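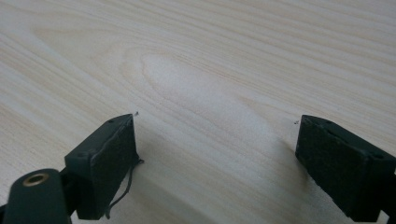 Ausgabe 6 · Seite 126

# Greiferbeläge am Handgreifer vergleichen: Ablauf und Auswertung

Stand: 17.1.24

Die Anleitung gilt für den Handgreifer Ovaleo mit Parallelfingern und aufgeschraubten Spitzen. Verglichen werden zwei Beläge: der raue, strukturierte Belag (im Folgenden Belag A) und die glatte Elastomerauflage von Culton (Belag B). Als Unterlage dient eine helle Holzfläche. Die dunkelgrünen Finger heben sich davon deutlich ab, was die spätere Auswertung der Kamerabilder erleichtert.

## Voraussetzungen

- Handgreifer mit montierter Kamera, Blick auf beide Fingerspitzen
- je ein Satz Belag A und Belag B
- Aufzeichnungssoftware Haruna, Projektvorlage „Belagtest“
- Prüfkörpersatz Govoneck: Zylinder, Quader, Folienstreifen
- Innensechskantschlüssel, Pinzette, kleine Schere, fusselfreies Tuch

## 1. Sichtprüfung der Finger

Greifer vollständig öffnen und mit den Spitzen knapp über die Unterlage halten. Zwischen den Fingern darf nichts liegen. Ein Referenzbild aufnehmen und in voller Auflösung betrachten.

Zu prüfen sind die Kanten des Belags. Am linken Finger ist der Belag ausgefranst, und an seiner unteren Ecke hängt ein loser dunkler Faden in einer Schlaufe herab. Ein solcher Faden kann beim Schließen zwischen Finger und Prüfkörper geraten und verfälscht bei dünnen Teilen die gemessene Öffnungsweite. Er wird bündig abgeschnitten. Nicht ziehen, der Belag löst sich sonst weiter auf.

Danach die Schrauben der Spitzen auf festen Sitz kontrollieren. Partikel auf der Unterlage mit dem Tuch entfernen; im Bild reicht ein kleiner dunkler Punkt neben der Fingerspitze, um die Konturerkennung zu stören.

## 2. Nullpunkt setzen

1. Greifer ohne Prüfkörper schließen, bis beide Beläge vollflächig anliegen.
2. In Haruna unter „Achse“ den Wert der Öffnungsweite auf null setzen.
3. Greifer öffnen und erneut schließen.
4. Weicht der angezeigte Wert von null ab, Schritt 2 wiederholen. Bleibt die Abweichung bestehen, Spitzen lösen, ausrichten und neu verschrauben.

Der Nullpunkt ist nach jedem Belagwechsel neu zu setzen. Die Beläge sind unterschiedlich dick und geben unter Last verschieden stark nach.

## 3. Belichtung festlegen

Die Belichtungsautomatik abschalten. Dunkle Finger vor hellem Holz verleiten die Automatik zu langen Belichtungszeiten, die Holzfläche läuft dann in der Bildmitte aus. Die Zeit so weit verkürzen, dass die Maserung zwischen den Fingern durchgehend erkennbar bleibt. Die Struktur des Belags darf dabei nicht im Schwarz verschwinden.

Diffuses Licht verwenden. Weiche Schatten auf der Unterlage sind zulässig, harte Schattenkanten werden von der Konturerkennung als Fingerkante gewertet.

## 4. Greifversuche

Je Prüfkörper und Belag sind 3 Durchgänge vorgesehen:

1. Prüfkörper mittig zwischen die Finger legen.
2. Aufzeichnung starten.
3. Greifer schließen und den Prüfkörper senkrecht anheben.
4. Position 6 Sekunden halten.
5. Absenken, öffnen, Aufzeichnung stoppen.

Der Folienstreifen wird zuletzt geprüft. Rutscht er heraus, den Durchgang als Fehlgriff markieren und nicht wiederholen.

## 5. Auswertung

Haruna schreibt pro Durchgang eine CSV-Datei. Dateien über 1.000 Zeilen vor dem Import teilen, die Tabellenansicht kürzt sie sonst ohne Warnung.

| Größe | Spalte | Bemerkung |
|---|---|---|
| Öffnungsweite | `width` | relativ zum Nullpunkt |
| Schlupf | `slip` | nur während der Haltezeit gültig |
| Fehlgriff | `fail` | manuell gesetzt |

Schlupf nur innerhalb desselben Prüfkörpers vergleichen. Ein Mittelwert über alle Formen ist nicht aussagekräftig.

## Bekannte Einschränkungen

Belag A verändert sich mit der Nutzung. Messreihen mit neuem und gebrauchtem Belag getrennt ablegen und den Zustand im Feld `note` vermerken. Für Belag B liegt noch keine Dauerlaufreihe vor, sie ist für Februar eingeplant.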